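Preparing Shared Tables for Public Sessions

Guidance for branch staff, Celtik Community Learning Centers
Revised September 18, 2026

Purpose

This page sets out how staff at Celtik centers should prepare, assign and return shared tables used in public sessions. It applies to study halls, tax help evenings, language circles, craft workshops and any other activity in which members of the public are seated at tables owned by the center. It does not apply to kitchen counters, reception desks or the fixed benches in the Van Hecke reading room, which are covered by separate guidance.

The procedure was last revised in April, after the room booking system moved to Cevotano. Staff who were trained before that date should read the section on booking in full, as several of the older steps no longer apply.

Before You Begin

Confirm the following with the session leader at the time of booking:

The number of people expected, including helpers.
Whether any person attending uses a wheelchair or walking aid.
Whether food, paint, glue or other wet materials will be used.
Whether power outlets are needed at the table.

Enter the answers in the Notes field of the booking. A booking with an empty Notes field will be returned to the person who made it and will not be confirmed.

Session leaders sometimes ask for "the usual setup." Staff should not accept this as an answer. Groups change in size over the course of a year, and a layout that suited a group in winter may be too small by spring.

Step 1. Reserve the Room and the Tables Together

In Cevotano, rooms and furniture are listed separately. Open the room first, select the time, and then choose Add Furniture before saving. If the room is saved without furniture, the tables remain available to other branches and may be moved without notice.

Allow 30 minutes before the published start time and the same period afterward. Sessions that use wet materials need 45 minutes afterward. The system does not add this time automatically.

Long tables seat up to eight adults, three on each side and one at each end. For written work or craft activities, the limit is six, with the ends left open. Children under ten should not be seated at the ends of a long table, where chairs tend to drift into the walkway.

Step 2. Clear and Inspect the Table

Remove everything from the tabletop, including signs, pen holders and table numbers. Items left by an earlier group should be placed in the lost property cabinet and recorded in the book kept there. Personal papers are to be put in a sealed envelope and given to the duty manager.

Press down lightly on each corner in turn. If the table rocks, check whether the floor is uneven before reporting a fault. Tables with adjustable feet can be leveled by hand. Folded paper or cardboard must not be used under a leg, even for a single session.

Run a hand along the edges to find chips or raised banding. A damaged edge can catch sleeves and scratch skin, and the table should be withdrawn until it has been repaired. Mark it with a yellow tag and send the table number to the facilities desk.
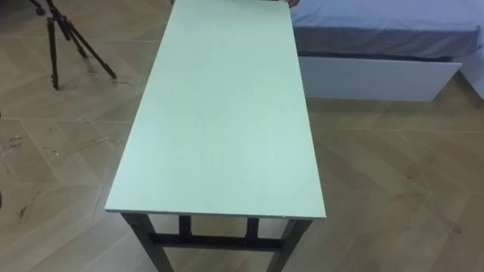 Step 3. Clean the Surface

Use the diluted cleaner supplied by Pirnumix and a folded microfiber cloth. Spray the cloth and not the table. Begin at the far end and work toward yourself in straight, overlapping passes, turning the cloth to a clean side when it begins to drag.

Light-colored tops show streaks more readily than dark ones, particularly under ceiling lights. If streaks remain, wipe once more with a cloth dampened with plain water, then dry with a second cloth. More cleaner will make the streaking worse.

Ink, marker and crayon should be treated separately. Apply a small amount of cleaner to the mark, wait two minutes and wipe. Do not use scouring pads, bleach or nail polish remover on any tabletop. Marks that do not come off after two attempts should be reported and left alone.

Wipe the edges and the upper part of the legs once a week – more often in rooms used by young children.

Step 4. Set the Table in Position

Two people are required to move a long table. Lift it by the frame and do not drag it, even on carpet. The person walking backward gives the instructions.

Leave at least 36 inches between the table edge and any wall, shelf or other table. Where a wheelchair user is expected, leave one full place without a chair and make sure the route from the door to that place is clear. The place should be chosen with the person when possible – the seat nearest the door is not always the one that is wanted.

Power cords must run under the table and along the wall. Cords that cross a walkway need a floor cover, available from the equipment closet.

Step 5. Hand Over to the Session Leader

Meet the session leader in the room before the public is admitted. Show the leader the nearest exit, the first aid box and the telephone used to reach the duty manager. State the finishing time and ask that the table be cleared of materials by then.

Groups using paint, glue or clay should be given a table cover. Covers are stored on the lower shelf of the equipment closet and should be wiped and rolled after use. Folding leaves creases that do not come out.

Step 6. Close the Session

When the group has left, repeat Steps 2 and 3. Return chairs to the stack, no more than five high, and bring the table back to its marked position unless the next booking uses the same layout. Then open the booking in Cevotano and select Complete. Furniture is not released to other branches until this has been done.

Reporting Damage

Report damage on the day it is found. Include the branch, the table number, a short account of the problem and whether the table is still in use. It is not necessary to say who caused the damage unless an injury took place, in which case the incident form must also be completed before the end of the shift.

Questions

Questions about this guidance should be sent to Edeltraud Stöcker, Facilities Coordinator, at extension 82. Requests for additional cleaner, cloths and table covers are handled through the monthly supply order.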